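Ticket 1535 – Cell 2, right arm gripper losing hold of small items
Site: Costville
Opened by: Seul-gi Gil
Assigned to: Upendo Kinyua
Status: open, watching

Problem as reported

Hi Upendo, me again, sorry! The right arm on cell 2 has started letting go of thin stuff. Big things are fine, it'll carry a mug across the table all day long. But give it anything floppy (straps, zipper pulls, the corner of a cloth) and it closes, lifts, and the thing slides out. I ran the Cuervo pick list this morning and stopped after the third drop in a row. No fault codes, nothing red on the controller page. I haven't touched any settings, I promise.

Log

Upendo – First guess is the grip force setting. Can you read me what's in the Mukley panel under the right arm? Left arm too, so we can compare.

Seul-gi – Right says 70, left says 80. Should they match? I don't remember them being different.

Upendo – They should match, yes. Somebody may have turned the right one down for the soft parts we ran in November and left it there. Put it back to 80, power the gripper down and up again from the panel (not the big switch) and try a strap.

Seul-gi – Done. Better but not fixed. It holds while it's sitting still and then lets go when the arm starts to move. I put my finger next to the tips while everything was locked out and I can feel a step between them, like one sits a hair farther forward than the other. Could that be it?

Upendo – That could easily be it. If the tips don't meet flush you only get contact on one edge, and you wouldn't notice on a mug. Lock it out again, loosen the two screws at the base of each finger, close the gripper slowly by hand until the tips line up, then tighten a little on each side in turn. Don't crank one all the way down first, it'll pull the finger crooked and you'll be back where you started. And wipe the tips while you're in there, please.

Seul-gi – OK, that took me way longer than it should have because I dropped a screw and it rolled under the base. Got it back. The tips line up now, I can't feel the step anymore. The pads had a shiny patch on one side, so I cleaned them with the Hiltolska wipes and let them dry. Homed the arm, ran the slow test from the panel, no complaints from it.

Upendo – Nice. Now try the worst thing you've got on the pick list, at slow speed.

Seul-gi – That would be the beige wallet! It has a little looped strap on the end and the strap is what we have to grab. Wrist camera view with the tips closed on it: 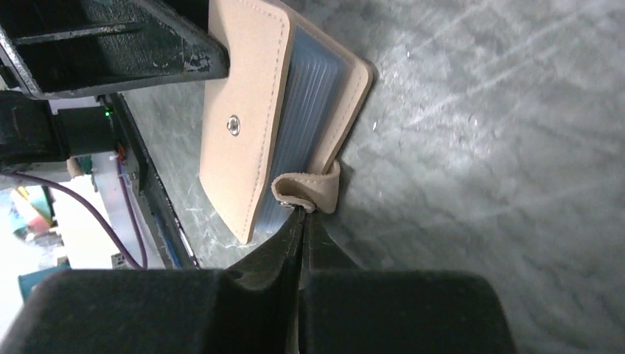

Upendo – Looks good to me, you're right at the very end of the loop and both tips come together on it. I'd like the target moved a touch toward the wallet so there's more strap to hold, but don't change it today. One thing at a time or we won't know what fixed it.

Where we left it

Force is back at 80 on both sides, fingers realigned, pads cleaned. I'm leaving the speed on slow until Upendo has had a look at the logs. New pads are on the parts order, and I've written the right arm's cycle count on the tape by the panel (600) so we can see how long this set lasts.

If you're on the cell after me, please don't change the grip force for one job without writing it down here. And if it drops a strap again, stop the run and add a line with the time and what it was holding – the wrist view helps too if you can save it.

Last edit 30/12/2018, S. Gil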